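3.2 Scene Setup and Hand Calibration

The Sullik cell is the simulated tabletop station used for every rendered trial reported in this paper. It consists of a white table with dark legs, a plain gray wall behind it, and a single five-digit hand that enters from the right. The cell was first built in April and has been kept under version control by the second author, Jeptoo Mugo. All settings given in this section refer to the release of August 2024.

The object set is drawn from the Garodow collection. The desk organizer was selected for the setup checks described below. Its thin rods and mesh trays place heavy demands on the collision model, and errors in the placement of the hand are easy to recognize against the open wire structure.
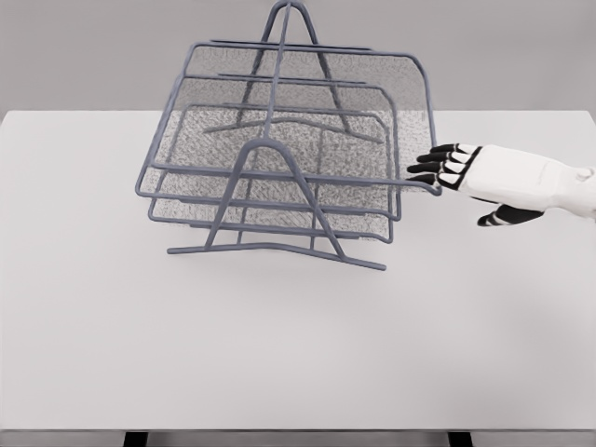
Figure 4. Organizer and hand in the Sullik cell. The fingers are open and the hand is to the right of the object.

The collision model of the organizer was prepared in two stages. The rods were fitted with capsules of matching radius, and the mesh panels were replaced by thin solid plates. The plates are used for contact only and do not alter the rendered mesh. An earlier version of the model used a single convex hull, which closed the gaps between the trays and pushed the fingertips away from the rods. That version was withdrawn, and the affected trials were repeated.

Calibration of the hand follows a fixed procedure. The base pose is loaded from the Sternance configuration file, and each joint is driven to its open position and held for 30 simulation steps. Fingertip positions are then compared with the reference values. If any fingertip deviates by more than 5 mm, the joint offsets are recomputed and the procedure is started again. The thumb is checked separately, as its base joint has a different axis and was the most frequent source of drift in our logs.
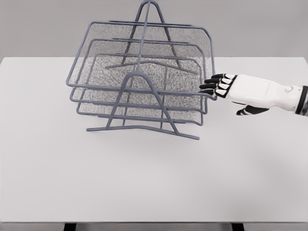
Figure 5. Hand with fingers extended at the right side of the organizer, near the rim of a tray.

Maintenance of the cell is limited to three items: the joint offsets, the contact parameters, and the light settings. Offsets are checked after every 900 trials. Contact parameters are changed only when the Rengifo physics library is updated, and each change is followed by a full run of the 398 stored test poses. Light settings are kept soft and even, and they are restored from file at the start of each session.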